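Furetti Accessories
Product and Display Working Group
Minutes of the November meeting, Cakstead sample room
Start 9:30 a.m., close 11:50 a.m.

Present: Karim Haddad (chair), purchasing, sample room, retail layout, quality, shipping (by phone, items 1 to 5)
Apologies: photography
Minutes taken by: sample room

1. Minutes of the previous meeting

Accepted with one correction. Under the item on cap storage, "folded" should read "nested." Caps are not to be folded for storage at any site.

2. Matters arising

2.1 The revised shelf label for the knit cap line has been issued to the stores. Old labels may be used up on the outlet shelves only.

2.2 Purchasing reported that the second quote for sewn eyelets had not been received. Carried forward.

2.3 The hook board behind the sample room door has been refixed. Closed.

3. Dark gray cap on the Illar wire globe

3.1 Retail layout presented the proposal to show the dark gray mesh cap together with the Illar globe on the counter. The Illar globe is the open wire form in yellow-orange. Two uses were considered: cap placed low over the wire, and cap placed on the counter next to the globe.

3.2 The group compared both arrangements on the light wood-grain table. It was agreed that the dark cap reads clearly against the pale top and that the wire color gives enough contrast with the fabric. Retail layout asked that the same pale surface be used for all further reviews, so that results can be compared.

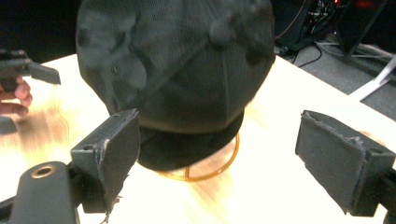
3.3 Quality raised the matter of the crown. The panels are cut from a light mesh and the crown holds its shape only if the lower band is seated evenly. If the band is tipped forward, the back panels drop and the seam lines no longer run straight up to the top. Store staff will not adjust this during the day. The display instruction must therefore give one position, with the band level.

3.4 Crown height was discussed. Purchasing had proposed a paper insert. Sample room objected that the insert shows through the mesh under counter lighting. Karim Haddad asked whether a fabric insert in the same gray had been tried. It had not. Sample room will cut two inserts from offcuts of the Amaral cloth and test them before the next meeting.

3.5 Eyelets. The dark eyelets are to stay as they are. The request for a contrasting metal eyelet was withdrawn by retail layout.

3.6 Back view. Most counters at Cakstead are approached from both sides, and the back of the cap will be seen as often as the front. It was agreed that the hang tag must not be tied at the back. Tag position moves to the inside of the sweatband, left side, with the price facing out when the cap is lifted.

3.7 Decision: cap beside or over the globe, one only. After discussion the group preferred the cap beside the globe for stores with a full-depth counter, and the cap alone for narrow counters. The globe is not to be used as a hat block.

4. Illar globe: construction and supply

4.1 Purchasing reported a quoted minimum order of 500 pieces for the globe in the present color. The group considered this high for a counter accessory. A smaller first order at a higher unit price was discussed and not adopted. Purchasing is to ask the supplier whether the quantity can be split between the yellow-orange and a plain black finish.

4.2 Quality gave its findings on the review lot. Of 83 globes checked, 32 had at least one upright rod that did not meet the horizontal ring cleanly. The gap can be felt with a fingernail and will catch on knit fabric. Quality does not consider the lot acceptable for use near the mesh caps.

4.3 Purchasing asked for the limit to be stated as a measurement. Quality preferred a snag test: a strip of the cap mesh is drawn once along each joint, and any pulled thread is a fail. The group agreed to the snag test. A written method is needed before it goes to the supplier.

4.4 Gloss. Retail layout noted that the finish picks up strong highlights under a direct lamp. Sample room suggested a satin finish. The supplier has stated that satin is available for black only. No change at present. The lamp position in the counter plan will be moved back instead.

4.5 Standing. A globe has no flat side and can roll if it is pushed. Karim Haddad asked for a clear ring base. Sample room has a felt ring in stock that fits but leaves fibers on the top. Both options will be priced. 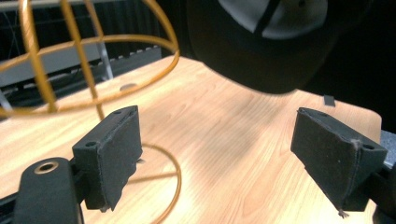

4.6 Distance from the counter edge. Retail layout proposed a fixed distance from any edge of the counter, to be marked in the plan and not on the counter itself. Agreed in principle. The corner radius of the new counters is larger than on the old ones, and the corner zone is to be left out of the display area altogether.

4.7 Counter surface. The light wood-grain finish is confirmed for the stores in the first round. Purchasing asked if the darker finish could be kept for stores that already have it. Agreed, but no dark gray or black goods are to be placed on the darker finish. Those stores will show the sand and cream caps.

4.8 Grain direction. Retail layout asked for the grain to run the length of the counter in all new tops. Purchasing will add this to the drawing. Tops already delivered will not be sent back for this reason.

4.9 Cleaning. Dry cloth for the wire. No spray cleaner on or near the caps. Quality to check whether the existing counter cleaner dulls the coating on the rods.

5. Shipping units

5.1 Shipping reported that 30 caps per carton is workable if the caps are nested in one row and the row is held at both ends. With a looser fill, the brims move and the crowns of the end pieces are pressed in.

5.2 Globes must travel in separate cartons. Shipping had mixed them in one trial carton and the caps came out with pressure lines across the crown. The trial carton is not to be used as a reference.

5.3 Tissue inside the crown: one sheet, loosely crushed. Two sheets were found to spread the band. Quality asked that the packing sheet say "one sheet" in words.

5.4 Shipping left the call at this point.

6. Mesh bag in Amaral cloth

6.1 Sample room submitted the black mesh bag for review. The cloth is the Amaral perforated textile in charcoal with the faint mottled pattern. The group was asked to comment on cloth, seam and closure.

6.2 Cloth. Accepted. The pattern is weak at a distance and this was considered an advantage, as the bag is to be sold beside plain dark caps. Purchasing noted that the mill treats the patterned and the plain versions as the same quality for ordering purposes.

6.3 Seam. Material is gathered into the stitched band near the top. Quality asked for the pleats to be evened out. Where several pleats fall together, the seam becomes thick and the needle is likely to skip. Sample room will mark pleat positions on the pattern piece.

6.4 Handling. The cloth is soft and drops into folds when it is picked up at one point. For shelf display it needs a filler. Retail layout asked for a flat option as well. Sample room considers that a flat fold will crease the mesh at the band and asked for time to check.

6.5 Closure. Three versions were discussed: drawcord, short zipper, open top with a snap. Karim Haddad asked that the snap be dropped on cost grounds. Drawcord and zipper remain. One sample of each is to be sewn in the same cloth.

6.6 Size. The bag must take one cap without flattening the crown. This is the only fixed size requirement. Overall dimensions to follow from it and not from the carton. 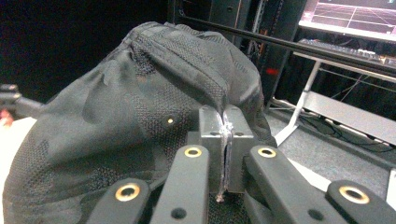
ACTIONS

Purchasing
Ask supplier about splitting the 500-piece minimum between two finishes (4.1).
Obtain price for clear ring base and felt ring (4.5).
Add grain direction to the counter drawing (4.8).
Chase second quote for sewn eyelets (2.2).

Sample room
Cut and test two fabric crown inserts (3.4).
Mark pleat positions on the bag pattern (6.3).
Check flat fold for creasing at the band (6.4).
Sew one drawcord and one zipper sample (6.5).

Quality
Write up the snag test method and circulate (4.3).
Check counter cleaner on coated wire (4.9).

Retail layout
Revise display instruction: level band, tag position, cap beside globe (3.3, 3.6, 3.7).
Move lamp position in the counter plan (4.4).
Mark edge distance and corner zone in the plan (4.6).

Shipping
Amend packing sheet for caps: carton quantity, tissue, separate cartons for globes (5.1 to 5.3).

7. Any other business

7.1 Quality asked that review samples be returned to the sample room shelves by the end of the same working day. Agreed.

7.2 The color name for the dark gray cap is still open. "Charcoal" is already in use for the Amaral cloth. Suggestions to Karim Haddad in writing.

8. Next meeting

Sample room, Cakstead, 9:30 a.m. Date to be sent with the agenda. Fabric inserts and both bag closures are to be on the table at the start.

Circulation: all present, photography, store planning.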